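Workshop Bench and Work Surface Inspection – Checklist with Comments
Demgate Joinery Training Shop, Candham site
Last updated: September

Inspector: Igor Marciniak
Countersigned: Gaspard Chevalier

Marks used: OK, ACTION, N/A. Comments are entered only where the mark needs one.

1. Floor and access

1.1 Aisle between bench rows clear. OK
1.2 Floor free of dust, offcuts and finish residue. ACTION
Fine dust under the row nearest the extraction duct. Sweep, then vacuum. Do not use compressed air.
1.3 Anti-fatigue mats flat at the edges. ACTION
Mat at bench 11 curls at one corner. Replace. Tape is not an accepted repair.
1.4 Fire door opens fully and closes unaided. OK

2. Bench frames

2.1 Legs level, no rocking under hand load. OK
2.2 Stretcher bolts tight. ACTION
2 bolts on the Dramberg bench turned by hand. Tightened during the inspection. Recheck at next visit – if loose again, fit locking washers.
2.3 Vises open and close over full travel. OK
Screw threads dry on most units. Light grease at next service.
2.4 Vise jaw liners present and secure. OK

3. Dust extraction

3.1 Gates move freely and seal when shut. OK
3.2 Flexible hose without splits. ACTION
Split near the cuff on the band saw branch. Cut back and reclamp. There is enough spare length.
3.3 Collection bag below the fill line. OK
3.4 Filter pressure reading logged. OK
Reading 260 Pa. Shop limit is not exceeded. The last entry in the log had no initials. All entries are to be initialed.

4. Electrical

4.1 Cords and plugs undamaged. OK
4.2 Emergency stops tested, one per machine. OK
4.3 Outlet covers in place. ACTION
Cover cracked behind the Samir sander. Outlet locked out until the part arrives. Work order 182 raised.
4.4 Task lights working. OK

5. Hand tools and storage

5.1 Chisels stored with edges covered. OK
5.2 Mallet heads tight. OK
5.3 Clamps free of hardened glue on the pads. ACTION
Several bar clamps need scraping. Students to do this at the end of the session.
5.4 Solvent cabinet closed and labeled. OK
The label is faded but can still be read. Order a new one with the next supplies.

6. Wooden boards and loose work surfaces

6.1 Board lies flat on its support. Check by pressing each corner in turn.
6.2 Joints between planks closed. Draw a fingernail across each seam. A seam that can be felt is noted, and a seam that opens under load is a fail.
6.3 Knots sound, no loose centers.
6.4 Edges free of splinters. Wipe with a cotton cloth and look for snags.
6.5 Boards stored flat, away from heaters and outside walls.
Comment on section 6: all boards in use marked OK. One spare board in the rack is cupped and has been withdrawn. It may be cut up for practice stock.

Open actions go to the shop lead. Items 3.2 and 4.3 are to be closed before the machines concerned are used again – the rest can wait for the next service visit.

Comments: 2 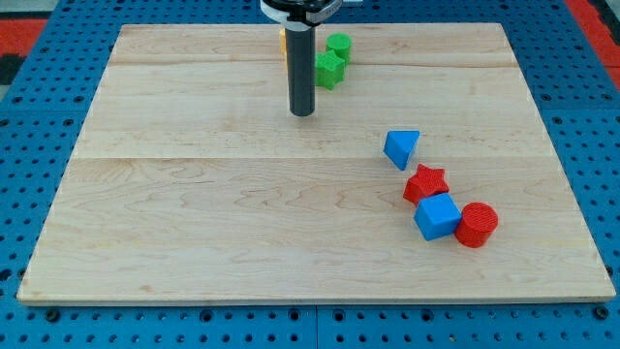
Section 6: maple board on a blue perforated base, with knots and plank seams.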